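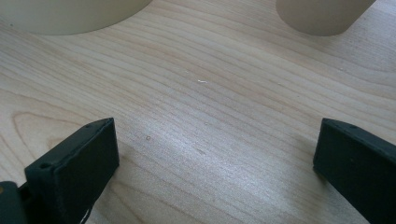

Dark green fingers at full spread, with the two cream cylinders still well out of reach.

Gripper comparison: frequently asked questions

Maintained by Honeylyn Estrella and Kenneth Dagdag. Last tidied in January.

Which grippers are you comparing?
Two. The Fevance is a parallel-jaw unit with flat, blocky fingers. The Gremuvance has longer, softer fingers and a longer, less soft invoice. Both get used on the hand-held tool first, then on the arm.

Why hold it by hand if you own an arm?
The arm takes most of a morning to set up and has opinions about its cable. By hand, we can find out before the first coffee whether a finger shape is hopeless. Anything that survives goes on the arm for the proper runs.

Where is the camera mounted?
On the tool, looking out past the fingers. We tried a fixed overhead camera as well. It gave a lovely view of Kenneth's elbow and we have gone back to the tool mount for all the centring tests.

Doesn't the glare off the table cause trouble?
Yes. There is a bright patch on the wood between the fingers, and our edge detector is very fond of it. Locking the exposure helped more than anything clever we did in software. A matte grey mat would help more still, but then we would only know how the grippers behave on a matte grey mat.

Will it mistake the wood grain for an object?
The Galang controller did, on its default settings. Raise the minimum contour size before you do anything else. The default appears to have been chosen by somebody with a plain white desk.

How many attempts have you logged?
The log stands at 891, counting both grippers. That includes misses, drops and one block of 12 attempts made with the fingers mounted back to front. We left those in. They scored better than you would hope.

What counts as a successful grasp?
Pick up, hold clear of the table, set down upright. A cylinder that goes back on its side is a fail, however gracefully it got there. Honeylyn scores and Kenneth argues, and the score stands.

Which controller should I buy?
We can only speak for the two we have. The Galang is quicker to configure and its manual was written by a person. The Medix board closes the jaws more smoothly at low speed, once you have found the setting, on page 14, under a heading about something else.

Can I use my own fingers?
We assume you mean printed ones. Yes, as long as the screw holes line up with the Fevance mount. Check the fasteners after every session — ours work themselves free after some 11 hours of use, usually in the middle of a good run.

So which gripper won?
For rigid cylinders, the Fevance, by a margin we would call comfortable and the Gremuvance rep would call preliminary. Soft packaging is next. Results go on this page as they come in, colour-coded if Kenneth gets his way.

Can I borrow the logs?
Send us a note through the contact form and tell us which gripper you're after. The column headings need some explaining, so allow us a few days to be embarrassed about them first.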